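Kitchen corner: new sink at Whitelaw

The double sink in the Whitelaw kitchen is in and ready for everyday use. Saskia Dunstan chose the model, which came to 119 dollars with the drain fittings. The larger basin is on the left. The dish rack sits in the smaller one, so please leave it there and put clean plates and mugs in it to drain.

The sink and two of the cups:

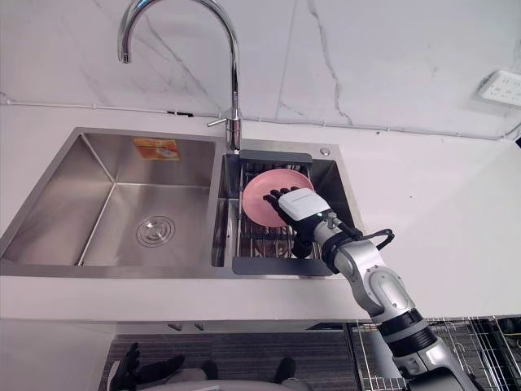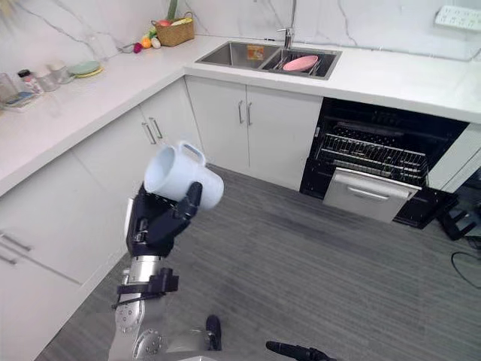
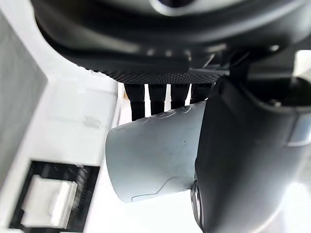

Siham Kassab is still collecting spare mugs. Bring yours to the Bredcombe office before the end of February.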